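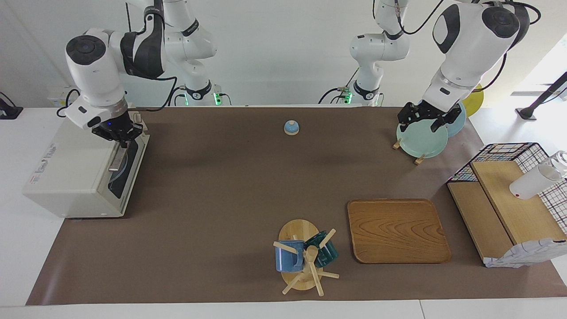
Countertop oven in a break room – who approves it?

Our office at Plevano occupies one floor of a leased building. Staff have requested a toaster oven for the shared break room. The lease permits "small kitchen appliances" without defining the term. Is written consent from the landlord required before one is installed?

Posted by Diltar Office Services

Written consent is advisable. Many commercial leases treat heating appliances separately from kettles and coffee makers, and the building's insurance policy may do the same. Submit the model number and wattage, and allow 20 business days for a reply. Please also confirm that the outlet is on its own circuit – shared circuits are a common ground for refusal.

Posted by Khoo

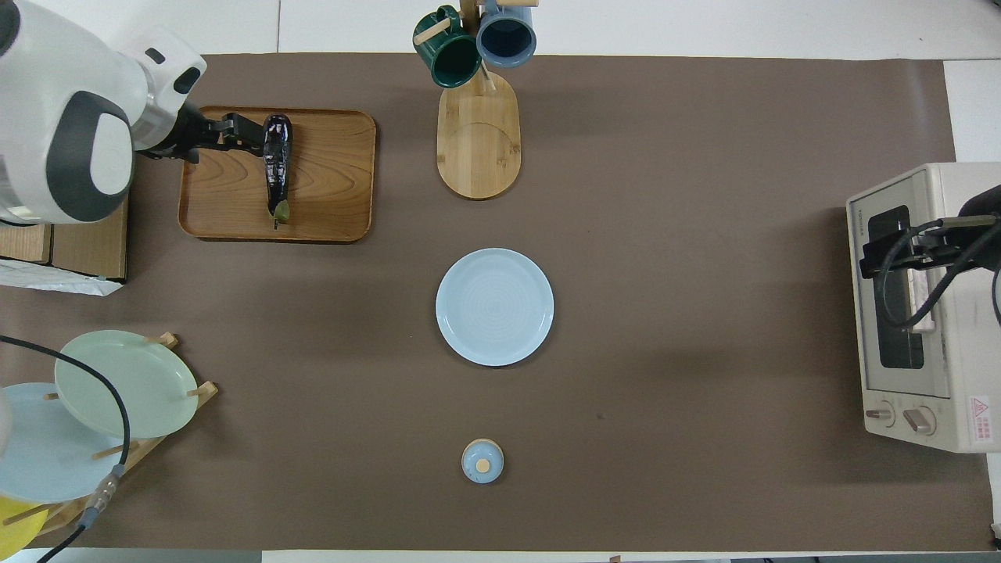 Posted by Trurkinon Tenant Desk

The previous reply is correct as to consent. Section 8 or its equivalent in your lease should list the alterations and equipment that need approval. If the lease is silent, the house rules generally govern. Keep a copy of any approval with the lease.

Posted by Plevano Reception

We have one. It was fine.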